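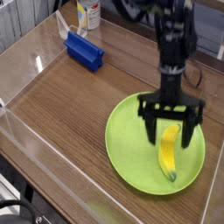
Why would anybody pay for a banana you can't eat, my sister-in-law wanted to know, when the real ones are cheaper and come with their own packaging? I didn't have a good answer in the store and I don't have a great one now, but I have spent since May with the Clakero play lunch set, and I can at least tell you what you get.

What you get is fruit, plates and a lot of cardboard. The set I bought has 20 pieces. I'll start with the banana, since it's the one everybody picks up first.

**The banana**

It's a good banana. The yellow is the yellow of a banana in an alphabet book, the finish is glossy, and the curve is gentle enough that it lies down on a plate and stays there. One end goes off into a dark greenish black, a touch of realism I didn't expect from a company that also makes a purple egg. I have real bananas at home that look less convincing by the end of the week.

The gloss does pick up fingerprints. It also picks up jelly, cat hair and whatever is on the floor of a minivan. A damp cloth takes care of all of that except the cat hair, which has to be argued with.

My one complaint is that it doesn't peel. The Rakena banana, which we had before and which was lost at a rest stop, came with a skin that opened in strips. The strips lasted two weeks and then we had a banana with no skin and a child with strong feelings. So I'm calling the solid banana an improvement, but a child who has known the other kind will hold it out to you and wait.

**The plates**

Pale lime green, flat, round, with a rim that rises just enough to count as a rim. I like them more than I thought I would. A yellow banana on a lime plate is hard to lose track of, even in my living room, and the shape is plain enough that they've been drafted as steering wheels, hats and a pond.

The low rim is fine for a banana. It is less fine for the peas, which are separate pieces and are round, and which a grown adult at Clakero looked at next to this plate and approved. We own fewer peas than we used to.

The instructions say the plates are for pretend food only. This has been read aloud in our house and ignored. They handle a graham cracker without trouble. I tried one on the top rack of the dishwasher and it came out the same shape it went in, but I'm not going to tell you to do that, because the box says not to and I've only done it once.

**Playing with it**

The set shines at the dull, repetitive stuff small kids love. Banana on plate. Banana off plate. Banana on plate again, but now you have to say thank you. I have been served this lunch more times than I've been served any other lunch in my life, and the portions never change.

It also mixes well with whatever else is in the toy bin. A blue plastic block makes a decent bench for the customers, who are usually a bear and a sock. The pieces are light enough for small hands and, I can report, light enough to bounce off a forehead at 6 in the morning.

What it doesn't do is store itself. The carton falls apart if you look at it sideways, and there's no bag. I put ours in a Brulus bin with a lid, sold separately by people who have clearly seen the Clakero carton. The plates stack - the banana goes on top - and the lid closes if you don't ask too much of it.

**The numbers, for people who like them**

My kitchen scale puts the whole set at 900 grams, and 600 of that is gone once you take out the plates and the cardboard tray, so the food is not where the weight is. Model number on the side of the box is 2420, if you're hunting for this version and not the older one with the sad pear.

**Would I buy it again?**

Yes, with a container in the cart at the same time. The banana and the plates are worth having. The peas I'd leave in the carton until the kids are old enough to crawl under the couch and get them back. I'd knock off a star for the missing bag and give half of it back for the banana.

The sister-in-law has since been served lunch. She asked for seconds and got the same banana.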